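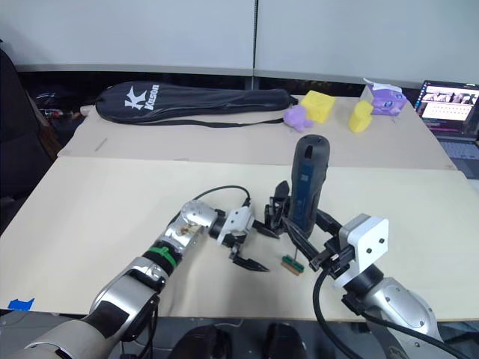
Home > Our school > About us

Clesirwood Community Music School teaches strings, woodwind, piano and voice to children and adults. We are a not-for-profit school in a former primary school building on Guimarães Street, across the road from the oval. Most of our students live within a short drive, and a good number walk or ride over after school.

How we started

The school began with a single after-school violin class in the old library room. Parents asked for cello, then for a beginner orchestra, and within a few years the classes had spread down the corridor. When the primary school moved to its new site, we took on the lease for the whole building. Two of the original classrooms have been joined to make the rehearsal hall, and the wall between them came out in the first summer. The blackboards are still up in rooms 2 and 4, and teachers use them for rhythm dictation.

What we teach

Individual lessons run for 30 or 45 minutes and are available on all the instruments listed in the handbook. Group classes take up to 10 students and run by school term. We start string players from age four, and wind players once they have their front adult teeth. Singing for children is taught in groups only until the end of primary school.

Adult beginners are welcome in every department. Adults who would prefer daytime lessons can usually get a place straight away. After-school times fill quickly and there is a waiting list for piano.

Theory and aural training are included in the fee for anyone enrolled in individual lessons. Students can sit graded exams if they want to. Plenty don't, and their lessons follow a program agreed with the teacher at the start of the year.

Ensembles

There are four regular ensembles:

Drameo Strings – our senior string orchestra, entry by audition in March
The Junior Strings – for players in their first or second year
Wind Band – all ages, no audition
The Evening Choir – adults, no audition and no need to read music

Drameo Strings plays two main concerts a year and also visits aged care homes in the district. The other ensembles perform at the end-of-term concert in the rehearsal hall. Entry is by gold coin donation, which goes towards sheet music.

Instrument hire

We hire out violins, violas, cellos, flutes and clarinets by the term. A bond applies. Small sizes of violin and cello can be swapped at any time as a child grows, at no extra charge, provided the instrument comes back in playable condition. Our hire fleet is serviced by Dasum, a local repair workshop, and hirers can leave an instrument at our office for collection. Strings, reeds and rosin are sold at the front counter.

Please do not attempt to glue a bridge or a broken peg at home. Bring the pieces in.

Fees and bursaries

Fees are set once a year and invoiced by the term. Families can pay in instalments by arrangement with the office. A bursary fund covers part or all of the cost of lessons for students who would otherwise be unable to enrol. Applications are confidential and can be made at any point in the year – the form is one page and does not ask for a reference.

Our building

The main entrance is on Guimarães Street, with a ramp on the left of the steps. All teaching rooms are on the ground floor. The accessible toilet is next to room 4. Parking is limited between 3 pm and 4 pm while the childcare centre next door has its pick-up, and we ask parents not to stop in the driveway.

Practice rooms can be booked by enrolled students when they are free of lessons. The upright in room 2 is tuned each term. The grand in the rehearsal hall is available to senior piano students and for concerts.

Contact

The office is open from 10 am until 6 pm during term. Outside those hours, leave a message and we will return your call the next working day. Enquiries about bursaries should be marked for the attention of the office manager.

101 shares | 2 comments

Related pages
Term dates and fees
Instrument hire form
Auditions for Drameo Strings
Adult beginners: common questions
Bursary fund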